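Teleoperation Operators, Beverage Handling Set
Plollwood Data Site, Dralitz
Part-time, paid hourly, fixed term to the end of December

Lindemann is recruiting 5 operators to record demonstrations for Trovov, our manipulation learning project. Operators drive a gripper arm by hand controller and carry out short tabletop tasks with packaged drinks: grasping, lifting, placing upright, moving from counter to shelf. The wrist camera and joint positions are logged for every attempt. The target for this set is 4000 accepted episodes, of which 1035 are complete.

Duties

Record episodes according to the task card for the shift.
Reset objects between episodes to the start positions given on the card.
Mark each episode as success, failure or discard, and enter a reason code for discards.
Report controller lag, camera dropouts and worn fingertip pads to the shift lead.

Requirements

Steady use of both hands for periods of up to 2 hours with breaks.
Normal or corrected vision, including color vision.
Ability to follow written instructions in English.
Prior work with game controllers, cranes or lab equipment is useful. A degree is not required.

Conditions

Shifts start at 8:00 a.m. or 1:00 p.m. Training is paid at the full rate and ends with a short recording test. Pay does not depend on the number of episodes or on the success rate. Failed grasps are kept in the set when they are labeled correctly. Room audio is not recorded.
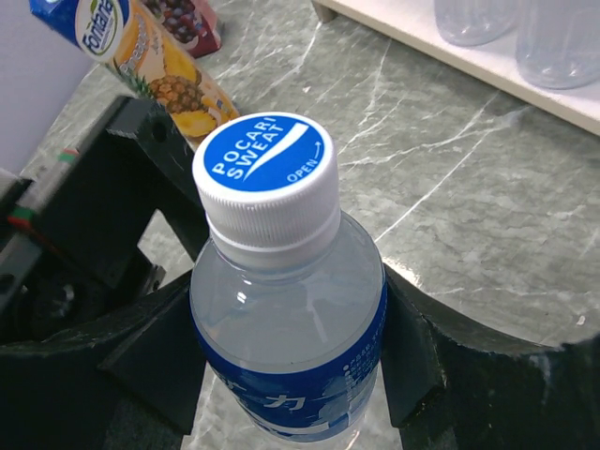

Do operators need to know how to program?
Programming is not part of the job. Episodes are started, stopped and labeled from a touch screen, and the training covers every menu an operator will use.

To apply

Send a one-page resume and the shift you prefer to the Plollwood site office, with "Trovov operator" in the subject line. Applicants who pass the first review will be invited to a trial session at the Dralitz building. Bring photo ID and closed shoes. Applications are read in order of arrival until all positions are filled.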